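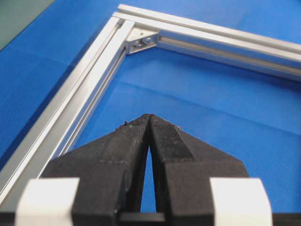 Aluminum extrusion for a bench frame, worth it or just use 2x4s?

benchless_in_plirkcombe
Moving my stuff out of the garage and into the back bedroom in October. Need a bench, 30 inches deep max, has to break down because we're renting and will move again. Wife wants it to not look like a deck. Sterkorach quoted me 224 for cut-to-length rail plus brackets, no top. Lumber would be what, 80? I do leatherwork and some clock repair so no heavy pounding, well a little. Is the metal stuff stiff enough or am I paying for looks

ratchet_mouse
2x4s. every time. you can fix a wood bench with a screw and a bad mood

Tamer Karaki
Went the extrusion route two moves ago, would do it again. Comes apart with one hex key, goes back together square if you take your time. Things I'd do different: thicker rail for the legs, and buy twice the T-nuts you think you need. They roll under stuff and they are gone.

Corner brackets are where people cheap out. The little cast ones are ok for shelves. For a bench you want the bigger ones or a plate across the joint, or it racks side to side when you lean on it. Mine did till I put a diagonal on the back.

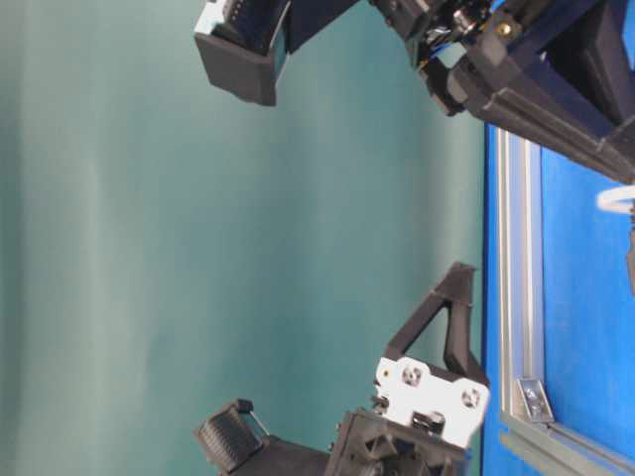 Noura Rawashdeh
Sorry but a diagonal on the back is you admitting the joints don't hold. A mortised wood leg doesn't need any of that. My bench is pine, bolted stretchers, also comes apart, cost me under what he got quoted for just the rails. And you can clamp to it anywhere without hunting for a slot.

Tamer Karaki
Wood benches get diagonals too? Half the ones in the pinned thread have a ply back for the exact same reason. And he said he's renting, does he have a place to cut mortises? I didn't.

Noura Rawashdeh
Fair on the mortises. Lap joints then, handsaw and a chisel, one afternoon. I just don't like seeing people told metal = stiff. Depends on the joint.

benchless_in_plirkcombe
ok no mortises, I have a jigsaw and a drill that smells. How bad is the racking really? Also anyone used Zetell, their rail is cheaper but they dont say what the brackets are

oldlathe
Used Zetell. Rail was fine, ends were not cut square on 3 of 11 pieces. They replaced them, took a while. If the ends aren't square nothing else will be, check each one against a square before you bolt up anything. Don't trust the sticker length either.

Order of assembly, since someone always asks. Build the two end frames flat on the floor first. Snug, not tight. Stand them up, add the long rails, measure corner to corner both ways, push till they match, THEN tighten. Start at the bottom.

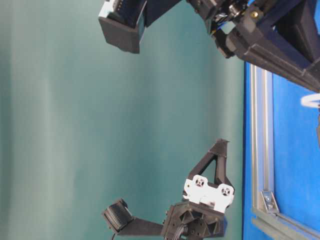 Then leave it a day and go round with the key again. Bolts settle. I put a drop of thread locker on the leg ones only, becuase those are the ones that walk. Feet - get the screw-in leveling kind, bedroom floors are never flat. For the top I'd go solid core door, screwed up from below through angle brackets. Heavy helps with the racking too.

ratchet_mouse
so that's 224 plus a door plus feet plus glue. vs 2x4s

oldlathe
Vs 2x4s that twist by spring, sure

Noura Rawashdeh
Buy dry ones and let them sit inside a couple weeks first, they don't twist much. Sfeir lumber lets you pick through the stack if you go early, 7am or so.

benchless_in_plirkcombe
leaning metal legs, door top. wife saw the drawing and said fine. will ask Sterkorach about the bigger brackets tmrw

Tamer Karaki
Get the extra T-nuts.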